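Brotine opens bookings for self-catered walking route through the Fledisley valley

September 24, 2023

Brotine, the independent operator of self-guided walking and camping holidays, has opened bookings for the Fledisley Traverse, a new route linking existing campsites along the Fledisley valley. The first departures are scheduled for June.

The route is divided into four stages, each ending at a site with drinking water, toilets and a level pitching area. Walkers carry day packs only. Tents, sleeping mats and food boxes are moved between sites by Rama, the transport firm already under contract to Brotine on its coastal routes. Luggage must be handed over at the site office by 9 am and is available for collection at the next site from 3 pm.

Two booking types are offered. The standard booking covers pitch fees, luggage transfer, printed maps and a route file in GPX format. The supported booking adds a pre-erected tent at each site and use of a shared kitchen shelter with mains electricity. Customers on the standard booking may use the shelters on payment of a site fee. 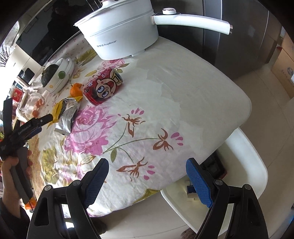 Electrical appliances used in the shelters must carry a valid plug for UK sockets. Extension leads are not permitted. Gas stoves may be used on the pitches, on a stand or stone base, but not inside tents or shelters. Open fires are prohibited at every site on the route. Cool boxes can be sent with the luggage transfer if the lid is strapped.

Capacity for the season has been set at 500 walkers. The limit was agreed with the landowners along the upper valley, where the path crosses grazing land and a section of peat. Groups are restricted to a size that fits a single pitch block, and larger parties will be asked to travel on separate start dates. Dogs are accepted on the lower stages only and must be kept on a lead between the weir and the second site.

Waymarking has been carried out by Kandpal, which also surveyed the route and prepared the maps. Posts are fitted with a reflective band and a grid reference. The third stage includes a river crossing by stepping stones, and a signed diversion by road bridge is in place for periods of high water. The diversion adds 4 km.

Zewditu Tsegaye, route manager at Brotine, said: "The stages have been measured on the ground and the published distances include the walk from the path to the pitch. Customers should plan on the basis of the timings in the route notes and check the crossing status before leaving the second site."

Food boxes can be ordered up to a week before departure. Each box contains breakfast items, a cooked-meal kit and dry snacks for one stage. Customers with allergies should complete the dietary form at the time of booking, as contents cannot be changed once a box has been packed.

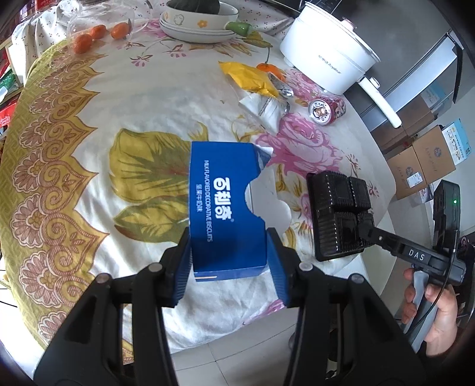
Milk flavoured decorative biscuits in a blue cardboard box.

Bookings can be made through the Brotine website or by telephone. A deposit is payable on booking, with the balance due before the route notes are issued. Start dates may be changed once without charge, subject to availability.

Notes to editors

Brotine operates self-guided walking and camping holidays. Route maps and a stage-by-stage distance table are available from the press office on request.

Ends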